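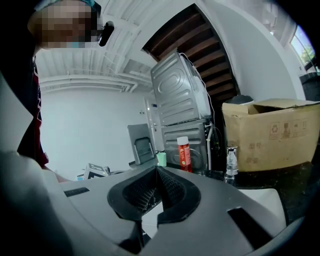 Figure 2. A person in a teal head covering leaning into view.

4.1 What people wear on their heads at work

I'll admit I came to this section with a bias. I like hats, I own too many, and I went into the Jasa survey hoping everyone else would turn out to like them too. They mostly don't! Of the 173 people who filled in our form, the biggest group said they put something on their head only if a boss or a rule told them to, and the comments got pretty grumpy about it (itching, flat hair, sweat running into the eyes by lunch).

The part I enjoyed was the color question. Trí Quách, who ran the interviews at the Lương site with me, had bet on black and navy. I'd bet on white. What we kept hearing about was blue-green shades, and people had real feelings about them – one woman told us she could spot her own shift from across the parking lot. We talked to 32 people there, more than 5 of them twice, and color came up nearly every time without us asking.

Fit was messier. Our form had one question on size and it was a bad one, so I've left those answers out of Table 3 and put them in the appendix. The Grorkier scale does a better job with comfort, although it was written for shoes and some of the wording is odd when you read it out loud to somebody holding a cap. We swapped "toe" for "brow" and kept the rest. I'd still like to try the longer version in September, once the second site has sent back its forms.

14 shares | 3 comments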